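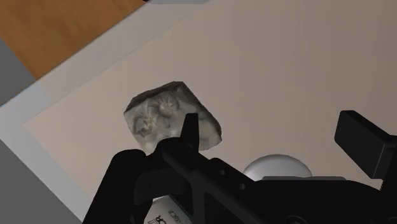
Rock, mottled light gray with whorl-like marks. Rendered view.

February, notebook, Grivgate works survey

Morning in the east range. Finished the dimension check on the old foundry wall that the visitor route is supposed to follow. The Yurchenko drawings give the run as 269 feet from the gatehouse to the pattern shop. Taped it twice and got the same figure, so the drawings stand and the 1,120 on the tourist board's leaflet must be the full perimeter or a misprint. Ask before the panel text goes to print.

Mortar: took samples at 3 points, all below sill height. Two are soft lime with coal ash in it. The third, next to the loading door, is hard gray cement and does not belong to the original build. It has pulled the brick faces off in that bay. Mark it for raking out by hand, no grinders.

Floor of the pattern shop is worse than the last entry suggests. Boards near the hoist pit deflect under one person. Visitors should not be routed through there until it is propped. Alternative is the outside path along the Dodstead siding — longer, but level, and wide enough for a wheelchair except at the rail crossing. Crossing needs an infill strip. Check the gap with the narrow gauge block.

Ustberg sent the revised sign layout. Map is better. The lettering is still too small to read from the path and the "you are here" dot is on the wrong side of the boiler house. Returned with both points marked.

2:00 p.m. Rain, stopped outside work. Spent the rest of the day on the drainage plan. The downpipe at the north corner discharges straight onto the footing. Temporary extension fitted, around six feet of plastic pipe, to be replaced with cast iron when the gutter contract is let.

Open items: perimeter figure, cement removal in the door bay, prop design, crossing gap. Moisture meter needs a new battery.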